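Cable dressing (teleoperation)

Cable dressing is the habit of keeping wires tidy and out of harm's way on kit used to steer a robot by hand. I've been fussing over this stuff for years, so forgive me if I get carried away! Most of what I know comes from the Narkau rules, a short set of house rules first written up at the Horgan workshop in Gusville and later borrowed by plenty of other places.

The main rule is slack. A handheld unit should have 60 mm of spare cable where it leaves the body, and any lead running up the arm must let the elbow straighten fully (mine never did, at first). 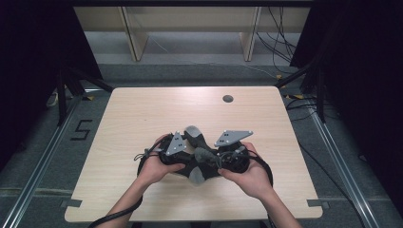
A handheld controller with tracking markers on top, cables looping to either side.

Markers come next. Dots or plates that a tracking system follows have to stay clear of wires and fingers, and I'd check them again after every break. Floor leads go along the edge of the work area, and you tape down anything that crosses a walkway.

The Pedideo version adds a logbook, and asks for worn leads to be swapped after 124 hours of use. Some people find that far too strict. I rather like it, though I do grumble when it's my turn to fill the thing in.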